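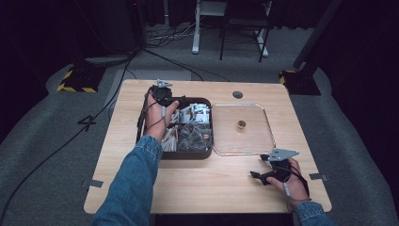 Notes for session 2, sorting and kitting small parts (room 926, Hillis building)

Welcome back, everyone, and thank you for bearing with me last time when we ran over. I know sorting sounds like the dull cousin of assembly, and I used to think so too, but I've grown very fond of it over the years and I hope a little of that rubs off on you this term!

**Where we'd got to.** We talked about the source tray and the receiving tray. The source tray has compartments and holds the mixed stock: building pieces, sticks, the translucent grey bits and so on, each family in its own corner. The receiving tray has no divisions at all, and I like it clear so that you can see the table through it and spot a small part at once. Keep the two side by side, near the middle of the table, with a hand's width of bare wood in front of you to rest on.

**Which part goes over first?** Baptiste's handout says the largest. I'd gently disagree (sorry, Baptiste). If you begin with something small and easy to tell apart, a little brass-coloured cylinder for instance, you can check your reach and your grip before the fiddly work starts. Sticks I would leave until last. They lie across one another and lifting one nearly always shifts its neighbours, and then you're tidying when you meant to be sorting.

**Words you'll need**

- *Family*: parts kept together in one compartment
- *Stray*: a part found in the wrong family
- *Kit*: everything the order card asks for, and nothing else

**For next time.** Please read the Flandolthorpe case, pages as marked, and have a go at order card 837 at home with buttons, pasta, whatever you've got in the drawer. Write down where you hesitated. Ghislain Lachance is coming over from Hunenmont to talk about tray layouts, and he does love a question, so bring a couple.

Spare order cards are in the folder by the door.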